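Speaker notes, 16 Jan 2026. Slot after lunch, so assume half of them are asleep and the other half are looking for the coffee.

# Opening a showroom with the stock still in its wrapping

**Start without the title slide.** Walk on, say good afternoon, ask who has ever unwrapped something large the night before an opening and regretted it. Wait for hands. If no hands, carry on as if there were hands.

Then who I am: Onni Räsänen, fit-outs, seven years at Plusance, before that a long spell at Salminen, where I learned to paint floors by painting one badly. Don't tell the Salminen floor story yet. It goes near the end, if there's time, and there won't be.

**The job.** Two levels, joined by a short flight of wooden steps. Lower level painted teal-green, upper level tiled and pale. The client (Adau, they know I'm giving this talk, be nice) wanted people to arrive in one mood and climb into another. I have never climbed three steps and changed mood, but I wasn't paying for it.

Budget for cleaning in the first quote: 1,020 euros. Final bill: 3,806. Leave both numbers up and drink some water.

**Where the money went.** Mostly on doing the floor again. We washed it after the painters, after the electricians, then after the delivery, and each time somebody signed a sheet to say it was finished. Marjatta Peltonen kept the sheets. She has offered to have them framed.

Lesson, say it slowly: painted floors get cleaned last, and "last" is a place in the programme with a name next to it. On our programme it said "ongoing".
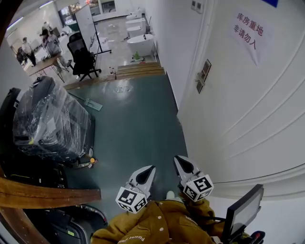

**Plastic film.** My view, and I'll be argued with: leave it on until the floor is done. Film looks dreadful, it crackles, and every client who walks in asks when it's coming off. Fine. A machine in film can stand next to a wet mop and nothing bad happens to it. A machine out of film collects dust, fingerprints and, in one case at Prandari, a sandwich.

Two things to say about tape:

- Fold the end over when you stick it. Somebody has to find that end later, and it will be you.
- Pull it slowly off anything shiny. Vilém Štěpánek pulls it fast and then spends an hour with a cloth. He's in the audience, so look at him here.

Keep the paper labels until the delivery has been checked against the order. We threw a set away with the film once and had to ring the supplier to ask what we'd bought.

**Mops.** This is the part people write down, which tells you something about the rest of the talk. For a smooth painted floor, a flat mop and clean water, changed more often than you'd like. Work backwards towards your way out. I know everybody knows this. Gediminas Vasiliauskas knew it too, and stood on the wrong side of a wet floor for most of an afternoon.

Small bits are the real trouble. Sweep before you mop, then look along the floor from low down with the lights on. Glossy paint hides nothing from that angle. Kneeling is optional, and I've stopped.

**Steps.** Do the treads by hand, top one first. Clear them before you start, too. Any flat surface in an unfinished building becomes a shelf, and a step is a shelf people fall over. Bottles especially. Pick a corner for the cleaning things and defend it.

**If there's time:** Salminen floor, August, windows open, seeds. Keep it under two minutes. Skip the bit with the hairdryer unless they're laughing.

**Questions I expect:**

Would I choose green again? Yes, but I'd choose it after seeing it under the real lights.

Who decides when it's clean? Ours was Everett Haverford, on the client's side, who has excellent eyesight. Agree on one person early and walk the floor with them.

Hand over to the next speaker. Take the water glass with me this time.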